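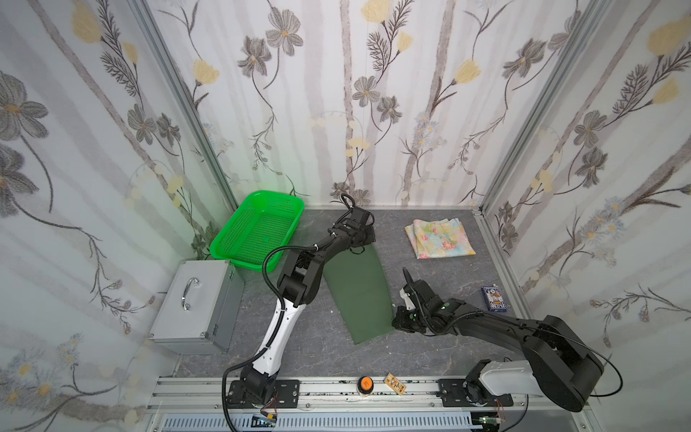

THE GREEN ONE FIRST

By March the thing in the back corner of the Wenollow workshop had cost £735, and it had yet to put a cloth in a basket.

I knew the figure because I kept the tin. Zhiqiang Hao had put in most of it himself, Aidan Hayes had put in what he described as his labour, and I had put in £2 on the first evening to stop them looking at me. On that basis I was treated as an investor and invited to see things.

"It's going to do it tonight," Aidan said when he let me in.

"Do what?"

"The green one and the flowery one. Both in the basket."

I hung up my coat. My mother had folded tea towels on the corner of a kitchen table for sixty years with the radio on and her mind elsewhere, and as far as I know she never needed a rail.

Zhiqiang was on a stool with the keyboard across his knees. He nodded at me and went back to his numbers. He was a man who could go a whole evening on one mug of tea, and he had the mug by him now, untouched, with a skin on it. The two arms were bolted down side by side in front of him, and beyond them was the little room he had built for them to work in, with its papered walls. I had asked him once why it needed wallpaper. He had said that people have wallpaper.

"What happened to the drawers?" I said. In January it had been going to open drawers.

"Drawers are later."

"And the Grirnham people?"

"They're coming at the end of the month," said Aidan. "They've said they might go to a thousand. That's what they said, a 1000, for the next stage."

"Might."

"They were very keen on the phone."

I have been on the phone to Grirnham. They were very keen on my kiln, too, and I still have the kiln.

Zhiqiang pressed a key, and the left arm thought about it and then moved. I will say it was quieter than it had been. At Christmas it had sounded like a coffee grinder with a spoon in it, and Aidan had spent the better part of six weeks going back and forth to Kasten's for bearings.

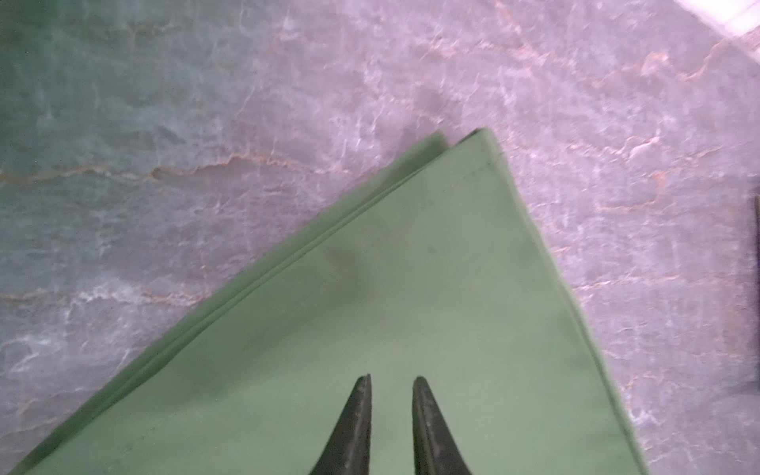

"It's found the corner," Aidan whispered.

"Why are you whispering?"

He didn't know. He straightened up and coughed. On the screen the two fingers hung over the cloth, and we all three watched them as if they belonged to a surgeon. I could have walked round and folded it myself. I could have folded it, gone to Bernari's for chips and come back.

The fingers came down. They closed on a pinch of green, lifted it, and let it go. The cloth lay back down where it had been.

"That was better," said Zhiqiang.

"Was it?"

"Yesterday it pinched the floor."

He typed something. It did the same again, and then again, and the fourth time the pinch held. The arm went up with the cloth hanging from it like something off a wet fence, swung over to the basket and opened its fingers. Aidan made a noise. Zhiqiang wrote a line in his notebook and underlined it, and I asked if I might see. It said: green, fourth try.

"You'll tell Grirnham that, will you?" I said. "Fourth try?"

"If they ask."

"They won't ask. Aidan will have told them it's first try."

"I'd say it was within a few tries," said Aidan.

THE FLOWERY ONE

I had expected to be home by eight. At half past nine I was eating a biscuit out of a drawer marked FUSES and listening to Aidan explain the market. There were care homes, he said. There were hotels. He had worked out that a hotel of the right size gets through 600 napkins of an evening.

"At four tries each," I said.

"It gets quicker."

"Has it got quicker?"

He looked across at Zhiqiang, who was moving one finger of the right arm by an amount I couldn't see.

The trouble with the flowery one, Zhiqiang told me, was the flowers. The green cloth was green all over, and anything that was not green was not cloth. With the other, the pattern kept looking like edges. The arm would go for the outline of a petal with great confidence and come up with nothing. I said I had known people like that. He considered it and said yes, it was a common error.
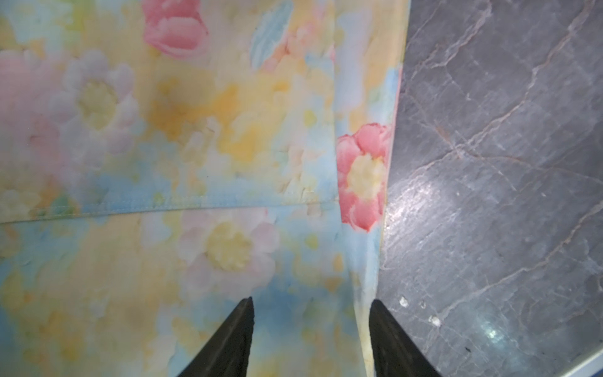 Twice it went for the seam. Once it got hold of a fold and pulled, and the whole cloth followed the arm along, which Aidan cheered until it slid out again. Zhiqiang stopped everything and sat with his hands between his knees.

"You could use a plain one," I said. "Two plain ones. Who'd mind?"

"I would mind."

"Grirnham wouldn't know the difference."

"My wife's cloth is this one," he said. "It is the one we have."

I hadn't thought of it coming from anybody's kitchen. I ate another biscuit. Aidan went out to move his van, and for a while there was only the fan in the power supply and the two of us looking at a square of somebody's tablecloth.

"Show me what it sees," I said in the end.

He turned the screen towards me. I don't know what I had imagined, something cleverer, I suppose. I put my finger on the glass where the cloth stopped and the floor started.

"There. Any fool can see that's the side."

"How?"

I opened my mouth. It took me a good deal longer than I would like to say that the flowers stopped, and that I had been looking at where they stopped, and had paid the flowers themselves no attention at all.

He typed that in, or something like it. I would not swear that it made the difference. 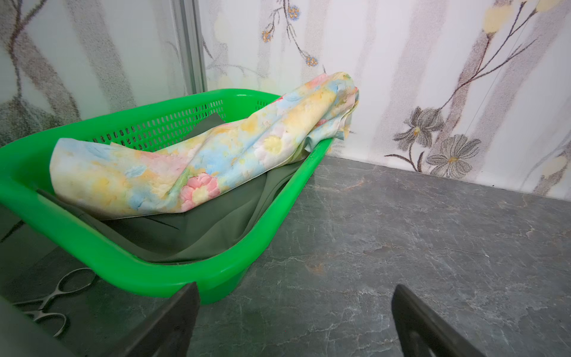 WHAT WENT IN THE TIN

Aidan missed it, being still in his van. When he came back he wanted it done again, and Zhiqiang said no, he was tired, and switched off at the wall.

"But it went in?"

"It's in, isn't it?" I said. "I wouldn't call it folded."

"Folding's later," said Zhiqiang.

We argued about Grirnham on the way to the door. I said they would look at it for ten minutes, ask when it would do shirts, and go home. Aidan said I had no vision. Zhiqiang washed his mug.

I still think they won't pay. I think a hotel that wants its napkins put in a basket will go on asking a person to do it, and that the person will be paid less than she should be, and that none of this will be altered by anything on a rail in Wenollow. I said so, at some length, with my coat on.

Then I put a fiver in the tin and wrote it down, and asked what time they were starting tomorrow.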